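1/9/22

Small stacks, big Sunday

I have fallen hard for little colored blocks again, and I'm not even sorry! It started with a tub at the thrift store in town (I paid less than I would for a sandwich) and now there is a shoebox of them on the shelf, a second shoebox behind it, and a notebook where I write down which stacks I like.

My friend Tamer Abou Jaoude got me going on this. Back in college he used to build towers on his desk during exam week, always plain cubes, always one color per level, and he was so calm about it. I wanted some of that for the new year. So my plan through February is a small stack every day, photographed or sketched, even if it's only two blocks high.

What I love is how much the colors change each other. Red alone looks heavy. Put yellow on it and the whole thing wakes up, like a tiny ketchup and mustard sandwich. And then green on top of that! I kept thinking traffic light, except the order is scrambled, and I like it better scrambled.

A pale wooden tabletop is the best background for all of this. I tried a gray cloth and a sheet of white poster board, and both made the blocks look tired. On light wood they glow.

Red on the bottom, yellow next, green over them in the first and off to the left on the table in the second, and then the grain of the wood:
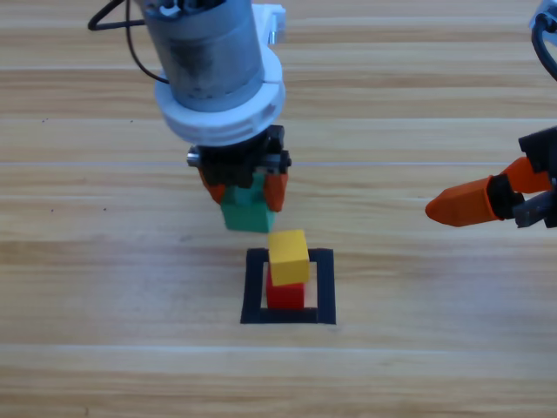
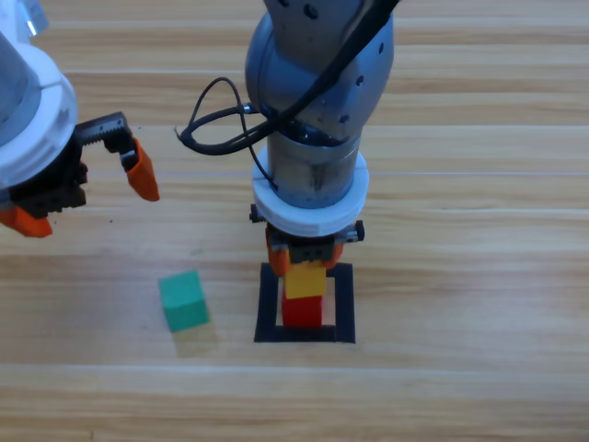 What I'm trying next

A stack of four, with blue at the very bottom. I have 60 cubes now, so there's no excuse for sticking to three colors (although three is such a good number to look at).

I also want to try lining up the edges badly on purpose. My neat towers are nice, but the ones with a bit of a twist have more life in them, and my favorite page in the notebook is a crooked little thing I drew in about a minute with two half-dead markers.

If you have a box of blocks in a closet somewhere, go get it out! Clear a corner of the table, pick two colors you'd never wear together, and leave the stack up through dinner. Then send me your combinations, please. I'm especially short on good ideas for orange.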